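Posters peel off eggshell paint after a few weeks
Asked in Walls and Paint, 187 views

Six baseball silhouette posters on a white wall, overlapping slightly. Removable strips, 2 per sheet. The top corners release first. Is it the paint?
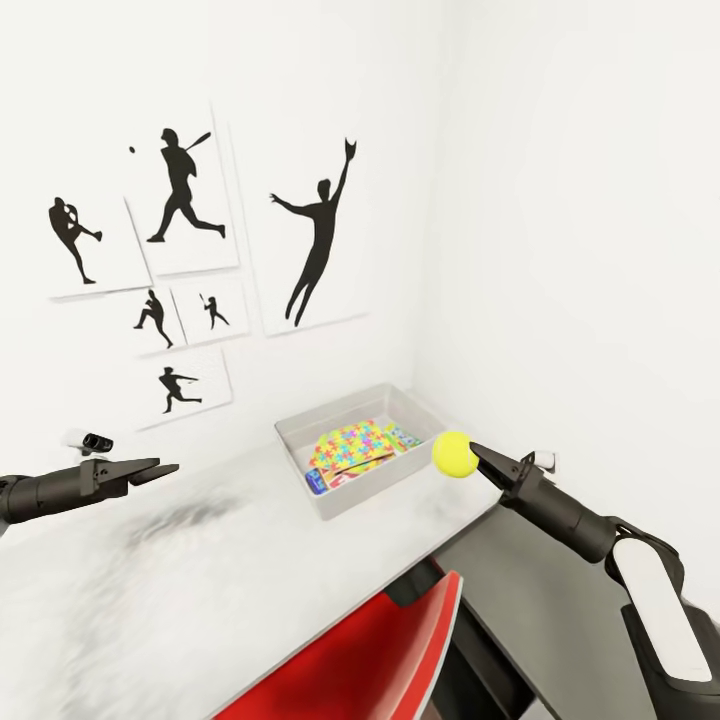
Asif Lashari
Probably. Low-VOC eggshell needs 30 days to cure. Wipe with isopropyl alcohol, let it dry, press each strip for 30 seconds. Don't use household cleaner.

Iqra Rizvi
Use putty. Worked for me.

Asker
Painted in April, so cure time is out. Will try the alcohol on the batter first.
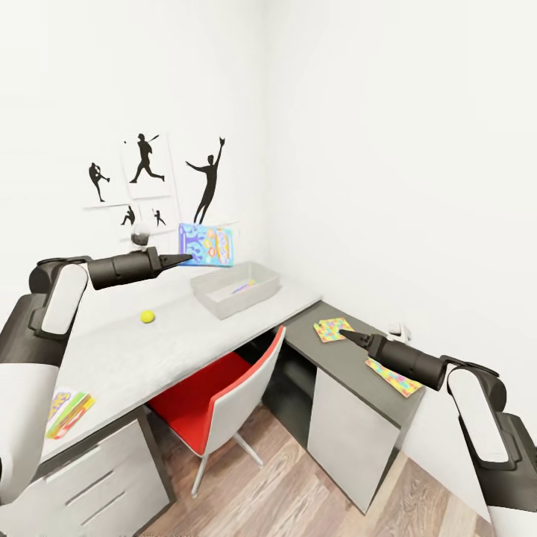 Related questions
Removing putty stains from flat paint
Strip weight ratings for foam board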